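Noddale Home Front Letters: README

Welcome, and thank you for stopping to read this before opening the files. The collection holds 500 letters written to and from the town of Noddale during the Second World War, transcribed from the paper originals and put into a form that a person with a spreadsheet program can use. Most were sent between families in town and relatives in the service or in war work elsewhere, and a good many passed through the mail room at the Maklow mill, where half the town seems to have had its post delivered.

I grew up hearing about these letters long before I read any of them, so please forgive me if the notes run on a bit. Battles hardly come up. People wrote about coal, shoes, canned peaches, who had a cough, and whether the dog still waited by the gate — and I have come to think of that as the best part of the set.

What you get

letters.csv has one row per letter, with the text in the last column
people.csv lists writers and recipients by code
places.csv matches old street and farm names to the ones in use now
notes.txt holds longer remarks that wouldn't fit in a cell

Columns in letters.csv

letter_id: a running number, never reused
date_written: as given by the writer; blank if there was none
date_guess: our own estimate, drawn from the postmark or from events mentioned
sender, recipient: codes that match people.csv
bundle: Maklow, Mustonen or loose
text: the full transcription
gaps: the number of places where a word could not be read
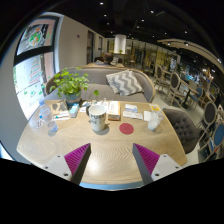

Mug, red coaster and a small cardboard box on the table.

Where the letters came from

There are two large bundles and a scattering of single sheets. The Maklow bundle was kept in a filing cabinet at the mill and came to us when the office closed. It is tidy, with most of the envelopes saved, and you can trust its dates. The Mustonen bundle takes its name from the farm where it was found, in a flour tin at the back of a pantry, and it is a good deal more of a muddle. Pages had been folded into one another, and in 4 cases we are still not certain that the first and last sheets belong to the same letter. Those rows carry the word "unsure" in notes.txt, and I would dearly love to hear from a reader who can settle any of them.

How the transcribing was done

Each letter was typed twice by different hands, and the two versions were compared with Hota, a little script that lives in the tools folder. Hota does nothing clever. It lines up the two texts, shows where they disagree, and waits for somebody to pick.

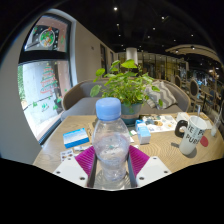 Spelling was left alone, even where it is plainly a slip of the pen, and so were crossed-out words, which appear in square brackets. Line breaks were dropped. Paragraph breaks were kept wherever we could tell there was one, though several writers saved paper by never starting a new paragraph at all, and some turned the sheet sideways and wrote up the margin. Margin writing comes at the end of the text after a double slash.

Censor's cuts are marked [cut]. We did not try to guess what had been there, tempting as it was.

Known trouble spots

Postmarks from May are overrepresented in the Maklow bundle, and I can't say why. Please don't build a chart on it and conclude that people wrote more in spring! There are 3 writers who share the same first initial and surname, and we may have mixed them up here and there. Also, 10 letters are partly in Finnish; these were typed as they stand, without translation.
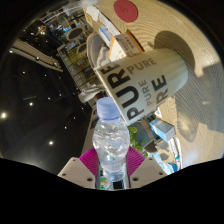
Clear water bottle with a blue screw cap.

Using the set

You are free to use the letters for teaching, family history, research or plain curiosity. We ask that you name the Noddale Home Front Letters when you quote from them, and that you be gentle with the people in them. They were writing to their mothers and sweethearts and had no idea that you and I would be reading along. Families asked us to leave out a few passages about illness, and those are marked [withheld].

Corrections are very welcome. Give the letter_id, the words as they stand now and the words as you think they should be, and add them to corrections.txt.

Last updated Saturday, March 30, 2024, with fixes to places.csv and a few missing farm names put back in.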